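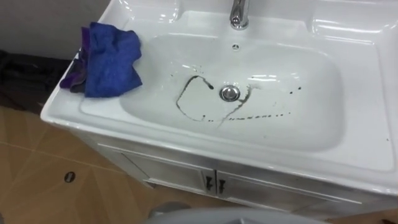
Brustico is my little dataset of household stains and what shifted them, and I've been adding to it since I moved into the flat on Puduscombe Road. It started as a notebook, then a spreadsheet, and now it's a folder of CSV files that a few people have asked to borrow, so I figured it needed a proper README. Most of the rows are about fabric, with a smaller pile for wood, stone and ceramic. The ceramic ones are my favorites to write up, because dark brownish-black streaks on a glossy white basin are about as easy to spot as a stain gets, and you never have to argue with yourself over whether the mark is there.

What's in the folder

stains.csv - the main file, 500 rows, one per stain. Columns are surface, cause, age_hours, method, passes, result and notes.
methods.csv - 165 methods with the steps written out. A lot of these are tiny variations on vinegar (sorry).
causes.csv - a lookup table so that "tea", "Tea" and "black tea" all end up in the same place.
notes_old.txt - the original notebook, typed up. Messy! I only keep it so I can check things.

How the rows were made

I did 200 of the rows myself, mostly in the evenings with the radio on. Ilze Priedītis sent me nearly all the others from Hornosstead, where she does the laundry for a guest house and sees more red wine in a month than I do in a year. She writes in a kind of shorthand, so if a note says "cw x2 then sun", that means two cold water soaks and a spell on the line. I left her wording alone wherever I could work it out.

The result column

It runs from 0 to 5. Zero is no change at all, 5 is gone completely when I look at it in daylight, and everything between is judgment. Ilze marks harder than I do, so a 3 from her would probably be a 4 from me. There's a column called who if you want to split us up, and please do before you average anything.

Known problems

age_hours is a guess for anything found under furniture. Turmeric is over-represented (I went through a Saithong curry paste phase in January and you can tell). Two rows have bleach followed by vinegar in the method column. Those are typing mistakes, and please don't ever mix the two, the fumes are nasty. I'll fix them in the next version.

Using it

Help yourself for anything non-commercial, and a mention would be nice. The files are UTF-8 with commas, and Ilze's name needs its long i, so check your import settings if it comes out as gibberish. If you'd like to send rows, copy the header line from stains.csv and fill in what you can. Blank cells are fine - I'd much sooner have a blank than a made-up number. I usually merge new stuff on a Tuesday.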